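Search this journal Advanced search

Filed under: Youth sport; Sailing and water sports; Club participation

4. Start line length and junior attendance

4.1 Setting and records

The Teneck club sails on Drurgate Reservoir, a long and narrow body of water with steep wooded banks on its north side. The junior fleet races in the Trorine, a two-person dinghy with a small jib and no spinnaker. Racing runs on weekend afternoons from late spring to early fall, with a break in July when most families are away. The longest straight leg that can be laid is 700 meters, and only when the wind blows along the reservoir.

We used the club's sign-on sheets, which list each boat, its helm, its crew and the time it left the slip. After removing duplicate lines and sheets with no date, 2240 entries remained. Sixty junior members appear at least once. The sheets were filled in by hand by whoever was on duty, and the spelling of names varies. Where two spellings could not be matched with confidence they were kept as separate sailors, so the number of one-time attenders may be slightly too high.

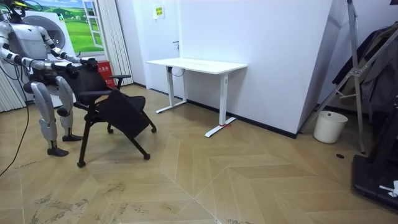

The first race day under the revised sailing instructions was 9 May 2021. Before that date the race officer set the line by eye, usually from the end of the jetty to a buoy. Afterward the line was set from an anchored boat and its length was tied to the number of entries. Nothing else in the instructions changed for the junior fleet. The scoring system stayed the same, as did the rule that a crew may swap helm and crew positions between races but not during one.

4.2 Who stopped coming

Sailors who left the fleet did so early. Most of them sailed two or three afternoons and then do not appear again. We had expected poor results to explain this, and they explain part of it, but finishing position was a weaker predictor than whether the boat had started cleanly. A crew that was over the line early, or that was pinned behind other boats at the gun, was less likely to sign on the following weekend even when it went on to finish in the middle of the fleet.

Light wind made the effect larger. On a short line in light wind the boats drift into each other - the less experienced crews tend to end up on the outside with no room to bear away. Parents mentioned this in the comment column of the sheets more often than they mentioned cold or capsizes. One comment reads only "stuck again at the start."

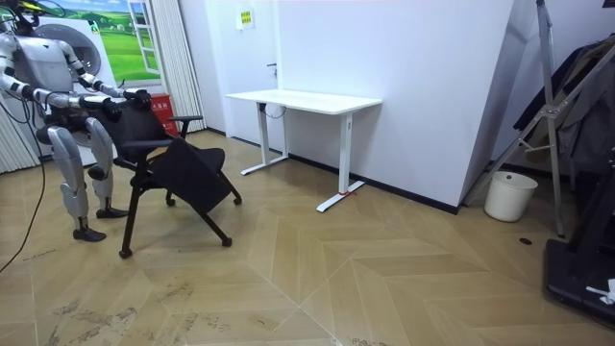 With the longer line the gap between experienced and new crews narrowed. It did not close. New crews still started late, but they started late in clear air and could sail the first leg at full speed. Attendance on the following weekend rose for these crews and was unchanged for the rest of the fleet. We counted 17 race days under each arrangement, chosen so that the spread of wind strengths was close to equal.

The Gulyás Cup, a single-day event for visiting juniors, was left out of the comparison. Its entries come mostly from other clubs, and a visiting sailor who does not return the next weekend has not left the sport.

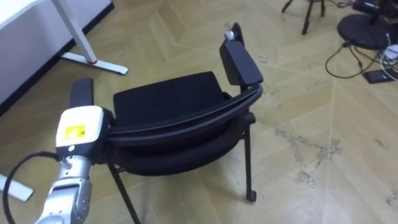 Figure 4. Black chair with armrests, tilted and held by a robot arm above a light wood-patterned floor.

4.3 Limits of the comparison

The two periods differ in ways we could not control. Several older sailors moved up to the adult fleet between them, and their absence may have made the starts calmer whatever the length of the line. The club also began lending out buoyancy aids in the second period, so families no longer had to buy one before a first outing. The sheets do not say who borrowed one.

Starts were not recorded on video. Our measure of a clean start depends on the race officer's notes, and these are fuller for some officers than for others. We repeated the analysis using only the afternoons with complete notes, about 60 percent of the total, and the direction of the result was the same, though the estimate was less certain.

Boat condition was not considered. The club's own Trorines are older than the privately owned ones and some have worn sails. New crews nearly always sail club boats, and part of what we attribute to starting position may belong to the boat. A trial in which club boats are assigned by lot would separate the two.

Related articles
Helm and crew swaps in two-person junior dinghies
Lending schemes for sailing equipment in small clubs
Course setting on narrow inland water
Parent comments as a source in youth sport research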